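Hakala Bench Notes
@hakalabench
02/12/2022

Revised the working rules for our two-arm tabletop stations. The old version was 3 pages and people skipped the second. Posting the parts that might be useful to other small labs. Thread.

1/ Scope. These rules cover light arms fixed to a table, with a person close by who places objects and starts runs. They don't cover mobile bases, anything with a blade or heater, or payloads above the arm's rating. Those get their own assessment.

2/ The rules sit under the risk assessment and never replace it. If a rule here conflicts with the assessment for a given station, the assessment wins, and whoever found the conflict writes it up the same shift.

3/ Hands and motion. No hands over the table while either arm is enabled for motion. "Enabled" means what the controller says. An arm that has been still for a minute may be waiting on a network call.

4/ We used to allow reaching in on the left if only the right arm was in use. Removed. With two arms sharing one workspace, a planner fault on one side is still your problem on the other. Both disabled, then hands in.

5/ The stop button goes on the side where the operator stands, reachable with the elbow bent. We measured this on every station. Two of them had the button behind the monitor. They now have it in front of the monitor.

6/ Test the stop at the start of each shift, with the arm moving slowly and nothing in the gripper. Press, confirm that both arms stop, reset, log it. A stop that was tested during installation counts as untested.

7/ Speed. Commissioning limit is 125 mm/s at the tool for any new task, new gripper fingers or new software build. It stays there until someone other than the author of the change has watched a full set of runs.

8/ That last part got pushback at Kinholm because it costs time. It does cost time. Kept it in.

9/ Mounting. Check bracket bolts monthly and after any collision, including the ones that "only tapped the table." Use a torque wrench and a paint mark. If the mark has moved, recalibrate before you do anything else.

10/ Cables, arm side. Every cable that crosses a joint needs slack for the full range of that joint, checked by driving the joint to both limits by hand. Watch the wrist in particular. Most of our connector failures came from the last bend before the gripper.

11/ Cables, floor side. Power and signal get separate runs where the table allows it. Label both ends. A label at one end is how you unplug the wrong arm.

12/ Objects. Every object used on a station is on the station's object list, with a short name, the date it was added and whether it's rigid or soft. If it isn't on the list, it doesn't go on the table.

13/ Soft objects need an extra line: which way up, and which way facing. A rigid box looks much the same to a grasp planner after you turn it 180 degrees. A plush toy with a nose on one side doesn't.

14/ Containers with lids: write down the lid state at the start of the run. Closed and latched, closed and unlatched, or open. "Closed" alone is rejected by the form. We lost a good part of April to runs where closed meant two different things on two shifts.

15/ If a container is closed at the start, also write down whether it's empty. The camera can't tell you later and neither can the person who set it up.

16/ Clearance. Leave open table between objects at reset unless the task calls for contact. A start position with two objects touching is a different task and needs a different task code.

17/ Grippers start clear of all objects. If a finger is resting on something at the start, the force readings carry an offset and the run is flagged on import.

18/ Cameras. Fixed cameras get a reference shot at the start of each shift, table in its normal state, both arms at home. Compare against the last one before you run. A shifted camera is cheap to fix at 8 in the morning and expensive after 600 runs.

19/ Logging. We reviewed 871 run records from the Udlow stations before writing this version. Almost 125 had a failure code with no note. A code without a note can't be sorted into "robot did it" or "setup did it," so it's no use to either group.

20/ New rule: any code in the failure range requires a sentence. It can be short. "Missed handle, fingers closed 1 cm high" is enough. "Failed" is not, and the form now checks the length.

21/ Who may change what. Operators can change object positions within the task sheet. Station leads can change the task sheet. Speed limits, stop wiring and home positions need two signatures, and one of them has to be from outside the project.

22/ Software. Wukus (our run scheduler) now reads the limits from a locked file on the station and refuses to start if the file is missing. Before, it fell back to defaults. The defaults were set for a different arm.

23/ Handover. Outgoing operator leaves both arms disabled, grippers empty, and the last run closed in the log. Incoming operator checks all of it in person. Handover by message is allowed only when the station is powered off.

24/ Housekeeping at the end of the shift: objects back in their bin, table wiped with the dry cloth (solvent takes the matte finish off and then you get glare in the cameras), stop button left pressed.

25/ A point on wording. We replaced "should" with "must" or deleted the line. Eleven lines went. If a rule can be skipped without a record, we moved it to the tips page, where people can read it or leave it.

26/ Still open: how to treat runs where the operator speaks to someone outside the station. Current draft says pause the run. I think that's right for commissioning and too strict for routine work. Comments are welcome, especially from anyone running a pair of arms off one controller.

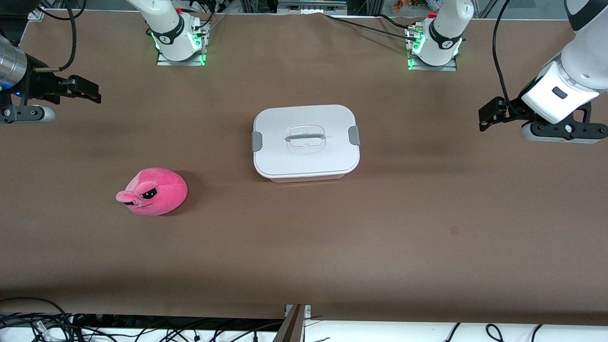
27/ Also open: the reset interval. The draft has the operator check object position against the task sheet before every run. Kinholm wants every tenth run. We're trying both on the lidded container tasks and will set the number when the logs are in.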